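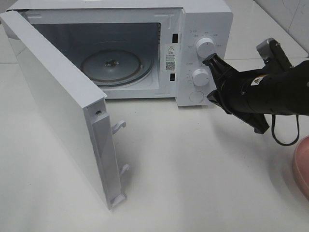
Friday, November 19, 2021

Microwave day! I finally gave in and cleaned the thing, glass plate and all, and left the door hanging open for ages afterward because the kitchen still smelled of Wednesday's fish. Despina Anghel called right in the middle of it and we talked for 41 minutes (her sister is moving to Nedholm in March, the boxes have started already), so my tea went cold and had to be made again.

I do like having just the two knobs. The one at Mom's has so many buttons that I end up pressing the popcorn one for everything – soup, milk, rice, all popcorn.

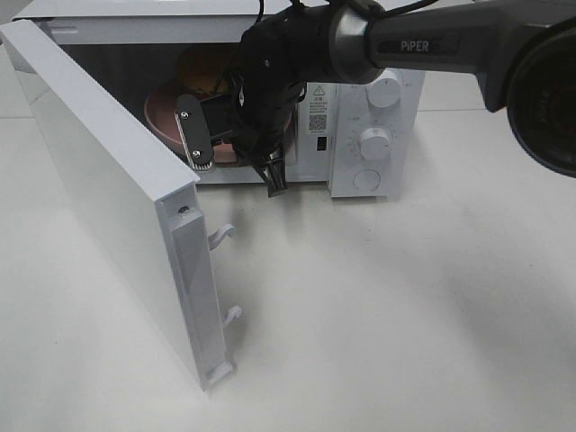
Something round and orange-yellow, on the pinkish-brown plate.

Supper was leftovers and I ate it standing up, reading the Norness catalog. They want 205 for a lamp! Up to 40 percent off next week, apparently, so I'll wait. Must call Despina back about the boxes.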